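March, late, kettle on for the third time

Well, the planner finally stopped arguing with itself! I've spent most of this week on the hand controller and I want to get it down before I forget which change did what, as I always do.

The trouble was the thumb. Whenever I asked for a pinch, the planner would send back a lovely smooth path for the four fingers and then swing the thumb round the long way, as if it had all afternoon. I'd blamed the joint limits, and then the solver, and then (unfairly) Tiina's config file. I read the whole of that file twice this morning with a biscuit in my mouth and there's nothing wrong with it at all. Sorry, Tiina. What I'd missed was that the thumb's target was being worked out in the palm frame and everything else in the wrist frame, so the two halves of the hand had slightly different ideas about where the pinch was meant to happen. One transform, in the wrong place, since before Christmas.

I moved it, reran the 100 saved poses in the simulator, and 7 failed. Last night it was 70. I did a small dance and then sat down again, because the simulator is kind and the real hand isn't.

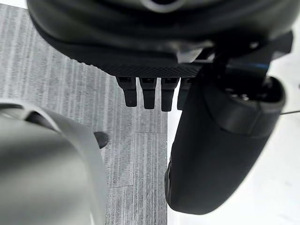

Soon-im reckons I should leave the planner alone now and look at the timing, as she's sure half of what I call planning trouble is the control loop getting its commands late. She had a go at me about the logger too, which writes every message to disk whether anyone wants it or not, and said she wouldn't trust any result from Etholm until that was switched off.

She may well be right, annoyingly. I had a look at the log after lunch and there were 3000 lines of the same warning about a stale timestamp, all of which I'd been scrolling past for days. So tomorrow it's the logger first, then the loop, and only then am I allowed back near the planner.

Other bits. Angus wants the replay tool to take the old Grimshaw recordings as well, and I said yes before thinking about it, so now I've got a file format to work out. The joint names are in a different order and the thumb has an extra one I can't place. Must ask Raíssa.

Also must write a proper test for that transform, tonight if I can face it. Two poses, one in each frame, check they land on the same point. Ten minutes' work and I've been putting it off since tea.

Branch is pushed, anyway. Called it thumb-again-2. Bed after the test.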